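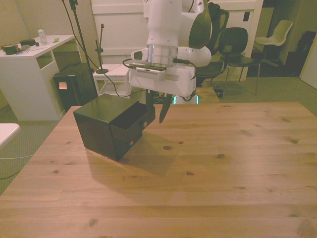

4.3 What the purchase plan leaves out

Most budget templates for a first manipulation station put the arm on the top line and everything else under "accessories." We think this is backwards, or at least that it hides the part of the money that decides whether the station gets used. The three quotes we compared (Briretti, Trornley and Daneck) differed a good deal in the price of the arm and hardly at all in what they said about the work it would do. Each offered a payload figure, a reach figure and a repeatability figure. None of them told us how often a two-finger gripper would get hold of a small round knob and pull a drawer open, and that was the task we were buying for.

Vendors will answer that this depends on the user's software. It does, in part. It also depends on the fingers, the mount, the table and the camera, and those are exactly the items that a buyer is invited to settle later. In our own plan they had been given a single line with no detail behind it. Wenjie Hou, who reviewed the draft plan, struck the line out and asked for 16 separate entries in its place. We resisted this at first. By November we had filled in all 16 and wished for a few more.

We also doubt the usual advice to buy a long-reach arm "to be safe." Our test objects are small and sit on a tabletop. Extra reach costs money, takes up floor area and makes the base harder to mount well, and we found no task on our list of 49 that needed it. Nine of the tasks did call for the gripper to work close beside an object or behind it, where the clearance around the wrist matters far more than the length of the links.

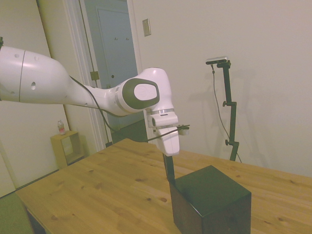

Clearance is poorly covered in the product sheets. The drawings we were sent show a bare wrist, with no cable and nothing bolted on. In use there is more to fit in. Figure 4 shows the arm over the dark box used in the drawer task, with one finger reaching down to the top back edge, a black cable looping under the joint, and a short bracket sticking out to the side of the wrist at the height of the metal ring. All of that has to pass over the box and over whatever stands next to it. A buyer who plans from the drawing alone will plan for a thinner wrist than the one that is delivered.

Figure 4. Arm and gripper at the back edge of the box.

The same goes for fixed cameras and their stands. We had budgeted for the cameras and forgotten the stands – a small sum, but it came out of the spare-finger money, and spare fingers turned out to be the first thing we had to reorder. The Mạc template, which several groups have pointed us to, puts both under a general reserve of 1,000 dollars. We don't see how that figure was reached, and the template doesn't say.

We are not claiming that our final list is the right one for other groups. It was written for one table and one family of tasks, and a group that handles heavier or softer objects should expect a different split. Our claim is narrower. A plan that can't name the first task, the object and the fingers that will touch it isn't ready to be priced, and a quote that arrives before those are known should be read as an estimate for the arm only. Section 4.4 gives the entries in the order in which we had to pay for them.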